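Open day at Prudard, Skisham: notes from a visit with a small chequebook

The invitation promised coffee from half past eight and "a frank conversation about automation budgets". The coffee was punctual. The frank conversation took until mid-afternoon, and I had to start it myself.

For anyone who hasn't made the trip, Prudard fits out packing rooms. It used to sell benches and conveyors and now also sells the machines that stand over the benches, and once a year it opens the Skisham works to people like me, who run a modest textile and bag finishing room and have been told by somebody upstairs to "look into robots". The badge table had run out of pens. I took this as a warning about consumables.

We went round in groups. The first stop was the big hall, where a conveyor line named Cervantes moved cartons from one end to the other at great speed, then moved them back again for the next group. Very handsome. It would also fill our entire building and part of the car park, so I ate a biscuit and waited.

The second stop was the one I'd come for, the soft goods room. Rustano is Prudard's folding and bundling cell, and the talk dealt with everything that makes cloth a nuisance: it sags, it slides, it won't lie the same way for two people, let alone for a machine. Add straps and buckles and the price goes up. Our own black items have both, so I moved to the front and got my notebook out.
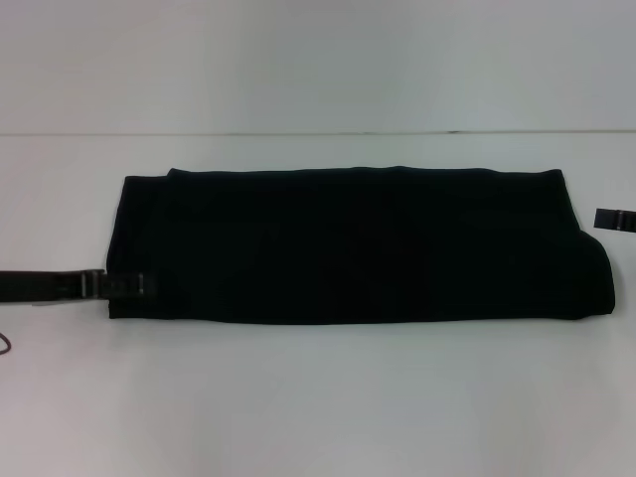 BUYING AND BUDGETING

A dark cloth folded into a long flat bundle on a white table, with a buckled strap lying out to one side, looks like a ten-second job. Costing it is another matter. I had come with one line on my spreadsheet, headed "robot". By lunch it had several children.

Tables, for a start. The cell is quoted without one. Black fabric on a plain pale top gives the cameras an easier time, and our benches are the colour of old tea, so that's new tops throughout. Then lighting, then guarding, then the floor survey, charged whether or not the floor passes.

Straps got a good half hour. Prudard's view is that you pay for one of two things: a machine clever enough to cope with a loose strap, or a person upstream who tucks it in. The second is far cheaper and was mentioned rather quietly. I asked what happens when a bundle comes out thicker at one end than the other, as ours often do, and was told that tolerance is "an options conversation". I have written that down for use at home.

On volume they were more helpful. Below 300 bundles a shift they'd advise against buying at all and would sooner rent you a cell for a trial. At 500 it begins to make sense, provided you run 2 shifts. We do about 91 on a good day -- I kept this to myself until the pudding.

Things I'd ask before signing, in no order: who pays for retraining when the product changes, how long spare grippers take to arrive, whether the software licence is yearly, and what the trial rent counts towards if you go on to buy. The answer to the last one was "some of it". I'd like that in writing.

Lunch was a good pie. Parking is free but fills by nine, and the sign for the works is after the turning. We've put in for a trial quote and, separately, for two new white table tops, which we needed anyway.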